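The wrist cable on cell 2

Posted 6 March 2020 by Sizwe Venter

I lost most of a week to a cable, so I'm writing it down before I forget the order things happened in.

We have two arms in the small cell at Grivberg, and for the past month they have been folding clothes. The left arm started dropping out in the middle of runs. The gripper would stop answering, the controller would throw a communication fault, and both arms would freeze where they were. A restart cleared it. Then it would run fine for an hour, sometimes a whole afternoon, and do it again.

I blamed the software first. We had moved to a new build of Vekska in the same week, so I rolled it back and lost a day to that. The fault came back on the old build. Next I swapped the gripper for the spare, and that changed nothing either.

What I should have done was read the log properly. Of the 9 faults I had saved, all but one came with the wrist turned close to its limit, reaching for something on the far side of a garment. Shirts hardly ever set it off. Jackets did, with the sleeves being so long.
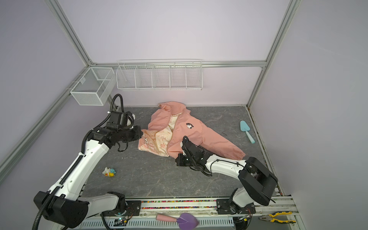
Why did the fault clear after a restart if the cable was damaged? The restart sent the arm back to its home position, where the cable was slack and the broken strands touched again.

I cut the ties and took the old cable off to check it. With a meter on both ends it read fine lying straight on the bench. Bent at the spot where it passed over the wrist, one conductor opened up. The jacket on the cable looked perfect. Berge, who supplied it, rate that type for 4,000 full flexes at the radius we were using, and we had gone well past that.

The part that bothers me more is the freeze. When the gripper lost its connection it kept its grip, and the other arm stopped with its own hold on the cloth. Twice I reached in to free a sleeve before I had cut the power. Nothing moved, but the controller was still live and trying to reconnect. The rule now is power off at the wall, then hands in. I taped it to the door.

The new cable is a Wosteo high-flex one with a bigger loop at the wrist. It has done six days without a fault. I'll check it again at the end of the month.

Recent posts
Folding shirts, second attempt
Moving to Vekska
Gripper pads: what wore out first
Labeling cables so you can find them later

Contact | © 2020 Sizwe Venter | Back to top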